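Oston Bins and Benches

Notes on the storage bins and work surfaces listed in the Oston inventory. The list was started to settle which bins fit on which benches, and it has grown since then.

What is in it

389 entries, one per line, in a plain text table. Each entry gives a bin or a bench, the room it is kept in and when it was last measured. There are 17 rooms. Valtitz and Brito share a store, so their bins appear under one room code.

Columns

code - short label, also written on the underside
kind - bin, tray or bench
length, width, depth - inside measurements for bins, top surface for benches
colour - as judged by eye in daylight
condition - good, worn or replace
notes - free text, often blank

Measuring

Use a steel rule and round down to the nearest millimetre. Measure bins at the floor as well as at the rim, as many have sloping sides. Benches are measured without clamps or edging strips.

Colours

Dark grey and black bins were mixed up in the January version and have been checked again. Pale wooden benches are all entered as "light wood", whatever the timber. A typical pairing is a dark grey rectangular bin set straight on a light wooden top.
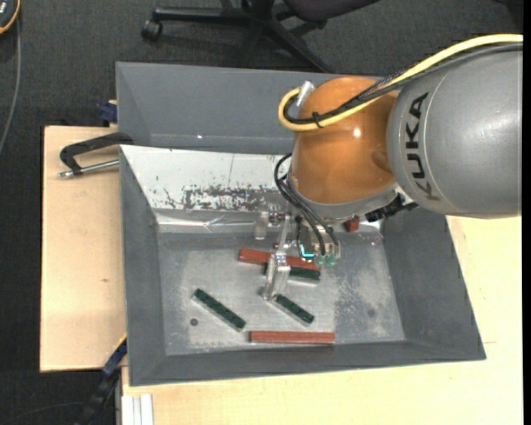
Known gaps

The Jondum benches have no depth figure yet.
Lids are left out - they get swapped too often to be worth tracking.
Two trays share the code B4. Go by the length until one is relabelled.

Changes

Send corrections with the code and the new measurement. Old figures stay in the notes column.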